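This site uses cookies to remember your reading preferences. By continuing you accept our cookie notice.

19 October 2022
By the Equipment Desk

Falter Hand Gripper Kit: Loan Service Opens to Member Groups

The Stinmont Equipment Library is pleased to announce that paired hand-held grippers may now be borrowed under the Falter loan service. The service was approved in September after a review period at our Naltbridge site, and it is open to all member groups in good standing. This notice sets out what the loan covers, what our reviewers found, and how to apply.

The service is intended for groups that wish to record people carrying out everyday handling tasks, so that the recordings may later be used in training robot arms. A pair of grippers is worked by hand, one on each side, and the person using them performs the task directly. No arm needs to be installed, and no floor space needs to be cleared. For many of our smaller members this has been the main obstacle to taking part in work of this kind, and the library expects demand to be strong.

Each loan includes one pair of grippers, a carrying case, a set of spare finger pads, charging leads, and a printed guide. Storage cards are not included. Borrowers should bring their own or buy them from the front counter. The fee is $300 for a standard loan, payable in advance. Groups that return the kit complete and on time will receive a credit toward their next booking.

Findings of the review

Over the review period our staff completed 1,296 recorded pick-and-place attempts with the kit. Fruit and vegetables made up the largest share of the test items. They are cheap, easy to replace, and uneven in shape, and they show very quickly whether a finger pad holds well. Of the attempts, 203 were set aside as unusable. Most of these were lost to operator error in the first days, chiefly items released too early or gripped too close to the tip of the pad. Reviewers noted that the rate improved once each new operator had been given a short practice period, and the library now asks all borrowers to allow for one.

The pads performed well on round items with a firm skin. Citrus was the easiest to hold. Small tomatoes called for a lighter hand, and 51 attempts had to be repeated for this reason alone. Leafy vegetables were difficult throughout, and the reviewers do not recommend them for a first session. Long items such as carrots can be lifted without trouble if they are gripped near the middle — the guide includes a page on this.

Comfort was judged to be fair. Two of our reviewers reported tired wrists after long sessions, and the library advises a pause between recordings. The linkages moved freely throughout the review, although the screws at the pivots should be checked before each use. A suitable driver is supplied in the lid of the case.

The kit was also tried outside the workshop, in ordinary rooms with household furniture and daylight from a window. Results in these rooms were close to those obtained at the bench. Reviewers found that a soft surface made low pickups slightly harder, as items tended to settle into it. A shallow tray gave a firmer base and a clear place for finished items.

How to apply

Applications should be made on the standard equipment form, marked "Falter kit," and sent to the loans counter at Naltbridge. Groups attached to the Fleury branch may hand in their forms there, but collection is from Naltbridge only. Please state the type of task to be recorded and the number of operators. Each operator must sign the care agreement before the case is released. Damaged pads will be replaced at no charge; damaged jaws or linkages will be charged at cost.

Bookings may be renewed once, provided that no other group is waiting. Requests for a longer loan will be considered separately — please write to the loans counter before making any plans that depend on one.
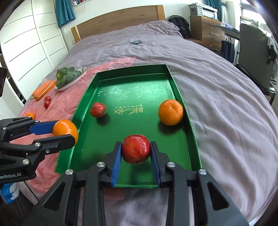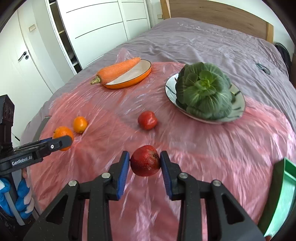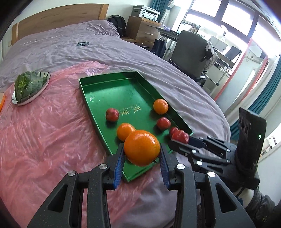 Hand-held grippers in use with fruit. The last picture shows a mandarin held just above the green tray.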